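Tenden gripper kit trial: where we are
November 23, 2022

Hi Rocío,
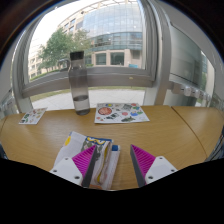 You asked for a plain update on how the money is being spent, so I'll start with the kit itself. We bought the Tenden hand-held gripper in October, and I've been using it most days to record tabletop tasks with cloth and small everyday stuff. Folding is the big one. I like it a lot more than I thought I would! The two-finger grip feels natural after an hour or so, and the ridged magenta pads are the best part of the whole package (the flat ones we had from Clivwood drove me nuts with thin fabric).

So far we have 60 usable recordings of cloth tasks out of a planned 70 for this stage. The last ten should be done next week, unless the charger acts up again. It did that twice, and Tenden's support desk took 8 days to answer the first time. The second time they called me back the same afternoon, so maybe they've hired somebody.

Things I'd grumble about: the manual is thin, the screws on the finger brackets want a driver that isn't in the box, and the export software still loses my folder names. Dalal Hijazi wrote a little script that puts them back, and she's happy to share it with your other grantees.

On budget, we've used $4,000, all of it on the kit, spare pads and one training session. I'd like to move what's left of the travel line over to a second set of fingers. Could you let me know if that needs a form or if an email is enough? I also still owe you the receipt for the spare pads, which Dalal is scanning on Monday.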